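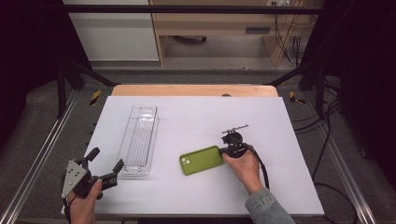
Figure 11. Phone-and-tray exercise, right gripper at the end of the phone, left gripper open.

4.8 Recording your first two-handed task

The Wovov hand-held grippers are used as a pair. Finish the cable check in section 4.4 before you start, and keep the Norketberg base software open on the desk computer.

1. Lay the white board flat on the tabletop. Place the clear tray on the left half, lengthwise from back to front.

2. Put a phone to the right of the tray, flat, with its back facing up. A phone in a coloured case is easier to see against the board than a bare white one.

3. Take one gripper in each hand, fingers wrapped around the grip. Let the right-hand cable fall away toward the lower right so that it stays off the board.

4. Open both grippers fully and hold them still until the status light turns green.

5. Press Record, then bring the right jaws to the end of the phone. Move at your normal pace.

6. Lift the phone, set it in the tray and open the jaws. Use the left gripper to steady the tray if it slides.

7. Press Stop. The file is saved under the next free number in the Chala folder.

Note: If the software shows code 616, the two grippers have lost sync. Close the session, unplug both — left one first — and repeat from step 4.

Caution: Do not squeeze the jaws hard on a phone's camera lenses or screen. Grip the case.

Caution: Keep loose cables clear of your feet and chair castors.

For replacement jaw fingers, contact Mihret Wubshet at the Nuvaston service centre and quote the serial number inside the grip.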